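초록 작업대

드리우드 중고의류 분류장에 기계가 들어온 것은 10월이었다. 나는 그때 개는 조에서 일하고 있었다. 개는 조는 긴 작업대에 붙어 서서 바지와 셔츠를 하루 종일 개는 조다. 하루에 들어오는 물량이 3,000벌이었고, 그중 바지가 제일 많았다.

회사는 헤브데일이라는 곳에서 설비를 사 왔다. 처음 며칠은 설치 기사들이 와서 바닥에 테이프를 붙이고 전선을 깔았다. 우리는 옆에서 하던 일을 했다. 기사 한 명이 내 작업대 앞에 한참 서서 내가 바지 개는 걸 보더니, 허리를 먼저 잡느냐 밑단을 먼저 잡느냐고 물었다. 나는 생각해 본 적이 없다고 했다. 그는 다시 해 보라고 했다. 해 보니 오른손이 허리 쪽으로 먼저 갔고 왼손은 이미 밑단 근처에 있었다. 그는 그걸 수첩에 적었다.

조장이 우리를 휴게실에 모았다. 인원을 줄이는 일은 당분간 없다고 했다. 옆에 앉은 언니가 당분간이 언제까지냐고 물었고, 조장은 자기도 들은 대로 전하는 거라고 했다. 그러고는 개는 조에서 4명을 뽑아 기계 쪽으로 보낸다고 했다. 지원자가 없으면 지명하겠다고 했다. 나는 손을 들었다. 무릎이 안 좋았고, 기계 쪽에는 의자가 있다는 말을 들었기 때문이다.

의자는 있었다. 등받이 없는 둥근 의자였다.

새 작업대에는 짙은 초록색 천이 씌워져 있었다. 우리가 쓰던 작업대는 가운데가 닳아서 바지를 밀면 보풀이 묻었는데, 초록 천은 아직 그런 데가 없었다. 일은 간단했다. 기계가 바구니에서 옷을 집어 올려 작업대 위에 펼치고, 접고, 옆으로 보낸다. 나는 앉아서 그걸 본다. 제대로 못 접으면 빨간 단추를 누르고, 옷을 빼서 다시 바구니에 넣고, 화면에서 이유를 고른다. 이유는 목록에 있었다. 겹침, 뒤집힘, 떨어뜨림, 기타. 나는 처음에 기타를 많이 눌렀다. 그랬더니 사무실에서 기타를 너무 많이 누르지 말라고 했다.

기계는 셔츠를 잘했다. 수건은 나보다 잘했다. 문제는 청바지였다. 청바지는 무겁고, 사람마다 입던 버릇이 남아 있어서 한 벌도 똑같이 늘어지지 않는다. 무릎이 나온 것도 있고 한쪽 밑단만 해진 것도 있다. 주머니가 옆에 달린 바지는 더했다. 들어 올리면 주머니 쪽이 뭉치면서 다리가 서로 꼬였다. 그러면 기계는 잠깐 멈췄다가 내려놓고 다시 집었다. 어떤 바지는 그걸 여러 번 했다.

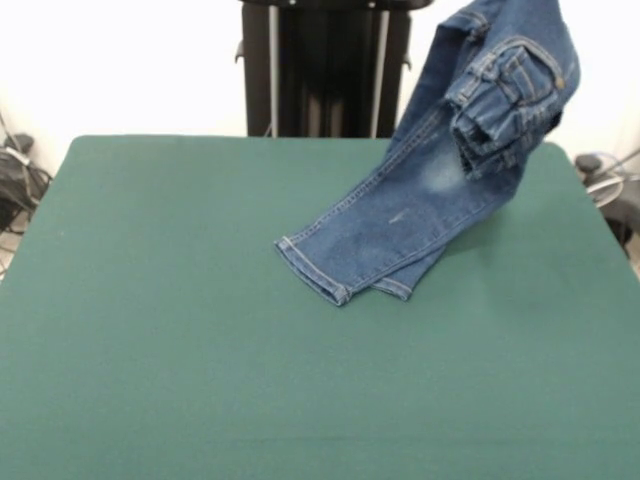 기다리는 시간이 생각보다 힘들었다. 손으로 갤 때는 시간이 손을 따라갔다. 점심시간이 되면 벌써 점심이구나 했다. 기계 옆에서는 시계를 자꾸 보게 됐다. 보고 또 봐도 10시 반이었다. 손을 어디에 둬야 할지 몰라서 무릎 위에 올려놓았는데, 그러고 있으면 누가 와서 노느냐고 할 것 같았다. 그런 말을 한 사람은 없었다. 그래도 나는 사람이 지나가면 화면을 만지는 척했다.

개는 조에 남은 사람들과는 조금 서먹해졌다. 쉬는 시간이 달라졌기 때문이기도 했다. 기계 쪽은 기계를 세우는 시간에 맞춰 쉬었다. 휴게실에 가면 아는 얼굴이 없고, 푸르투너 커피 기계 앞에 지게차 기사들만 있었다. 한번은 예전에 옆에서 일하던 언니를 탈의실에서 만났다. 언니는 거기 편하다며, 하고 물었다. 나는 앉아는 있다고 했다. 언니는 좋겠네, 하고 사물함을 닫았다. 기분 나쁘게 한 말은 아니었을 것이다. 언니 손가락에 반창고가 감겨 있었다. 지퍼에 긁힌 자리였다. 나도 전에는 늘 그 자리가 긁혀 있었는데, 어느새 다 나아 있었다.

겨울이 되자 헤브데일에서 다시 사람이 왔다. 이번에는 젊은 여자였다. 그 여자는 내 옆에 의자를 끌어다 놓고 오전 내내 기계를 봤다. 그러다 청바지가 나올 때마다 지금 같으면 어떻게 하시겠어요, 하고 물었다. 나는 저건 허리를 잡으면 안 된다고 했다. 밑단 두 개를 같이 잡고 한 번 털어야 한다고 했다. 여자가 왜 그러냐고 했다. 털면 다리가 제자리를 찾아간다고 나는 대답했다. 말로 하니 이상해서 일어나서 해 보였다. 오랜만이라 어깨가 뻐근했다. 바지는 한 번에 펴졌다.

여자는 한 번 더 해 달라고 했다. 그다음에는 천천히 해 달라고 했고, 그다음에는 다른 바지로 해 달라고 했다. 나는 그날 20벌을 털고 갰다. 기계는 그동안 서 있었다. 지나가던 조장이 왜 사람이 개고 있느냐고 물었고, 여자가 필요한 작업이라고 대답했다. 조장은 알겠다고 하고 갔다. 내가 개는 일을 필요한 작업이라고 부르는 걸 그때 처음 들었다.

여자가 돌아간 뒤에 나는 잠깐 생각을 했다. 내가 보여 준 것을 기계가 배우면 이 의자도 없어질지 모른다. 집에 와서 남편에게 그 얘기를 했더니 왜 보여 줬느냐고 했다. 물어보니까 보여 줬다고 했다. 남편은 돈은 더 받았느냐고 물었다. 안 받았다. 우리는 그 얘기를 더 하지 않고 저녁을 먹었다. 설거지를 하고 나서 빨래를 걷었고, 남편 바지를 털어서 갰다. 남편이 텔레비전을 보다가 돌아봤는데, 아무 말도 하지 않았다.

2월에 기계가 바뀌었다. 생긴 것은 똑같은데 움직임이 달랐다. 청바지를 들어 올린 다음 밑단 쪽을 잡고 짧게 흔들었다. 나처럼 터는 것은 아니고, 물 묻은 손을 조심스럽게 떠는 정도였다. 그래도 다리가 풀리는 바지가 늘었다. 나는 빨간 단추를 전보다 훨씬 덜 눌렀다. 사무실에서는 숫자가 좋다고 했다. 벽에 종이가 한 장 붙었는데, 기계 쪽 불량이 거의 절반으로 줄었다는 내용이었다. 그 밑에 작은 글씨로 현장 여러분의 협조에 감사드린다고 쓰여 있었다.

그달 말에 개는 조가 두 조에서 한 조가 됐다. 나간 사람들은 계약이 끝난 사람들이었고, 회사는 계약을 다시 하지 않았을 뿐이라고 했다. 탈의실에서 만났던 언니도 그중에 있었다. 마지막 날 언니가 기계 쪽으로 왔다. 그때까지 한 번도 가까이서 본 적이 없다고 했다. 나는 의자를 내주었고 언니는 앉아서 기계가 바지를 개는 것을 봤다. 바지 하나가 접혀서 옆으로 나갔다. 다음 바지가 올라왔다.

흔드는 게 너랑 비슷하네, 하고 언니가 말했다.

나는 어디가 비슷하냐고 물었다. 언니는 오른쪽으로 조금 비껴서 든다고 했다. 나는 내가 그러는 줄 몰랐다. 언니는 우리 둘이 같이 섰을 때 내가 항상 그쪽으로 치우쳐서 자기 자리가 좁았다고 했다. 몇 년을 같이 섰는데 처음 듣는 얘기였다. 왜 말을 안 했느냐고 하니까 말할 정도는 아니었다고 했다.

언니는 바지가 몇 벌 더 나가는 걸 보고 일어났다. 컨드사이드 쪽 세탁 공장에 자리가 있다고 해서 다음 주에 가 본다고 했다. 거기도 기계가 있느냐고 물으니 다림질은 아직 사람이 한다고 했다. 나는 가 보고 연락 달라고 했다.

요즘은 의자를 두 대 사이에 놓고 앉는다. 기계가 하나 더 들어와서 내가 2대를 본다. 새 기계는 외투를 맡았는데 안감이 미끄러워서 자주 떨어뜨린다. 떨어뜨리면 빨간 단추를 누르고, 외투를 주워서 바구니에 넣고, 목록에서 이유를 고른다. 가끔은 바구니에 넣지 않고 내가 개서 옆으로 보낸다. 그러면 안 되는 줄은 안다. 화면에는 기타라고 넣는다.

언니한테서는 봄에 연락이 왔다. 그 공장은 서서 하는 일이라 무릎이 아프다고, 너는 오지 말라고 했다. 나는 읽고 나서 답장을 쓰려다가 외투가 떨어져서 일어났다.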